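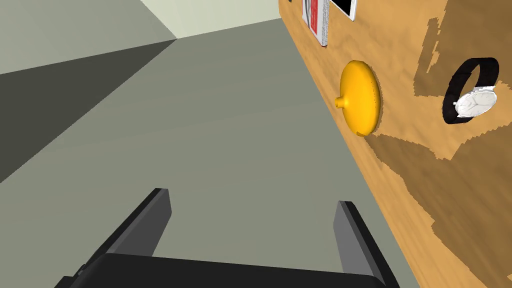 Skukwood

Skukwood is a cooperative puzzle-adventure video game designed by Veerle Baert and developed by the small studio Josberg. It is played in first person by 2 to 8 people, who share one enormous old house and try to get its stopped clocks running again before morning.

Gameplay

The house is split into 10 wings, and each wing has its own rules. In the Bunach wing, for instance, sound travels through the pipes, so players in distant rooms can pass messages by knocking – a wonderfully simple idea that quickly leads to shouting and wrong turns. Almost anything small enough to lift can be carried, stacked, thrown or traded. There is no combat and no score. A night ends at 8 a.m. on the in-game clock, and whatever the group has repaired by then stays repaired.

Development

Baert started Skukwood as a board game and kept its paper floor plans, which can still be found pinned up in the attic. The physics system was rewritten twice, the second time so that dropped items would stay where they fell between sessions. The soundtrack, credited to Vermeulen, was recorded on a single upright piano and shifts key as players move between floors.

Reception

Players have warmly praised the knocking puzzles and the lively physics. The most common complaint concerns the cellar, which is very dark and easy to get lost in. A later update added chalk – a small change that fans greeted with real delight.

See also

Cooperative video game
Puzzle video game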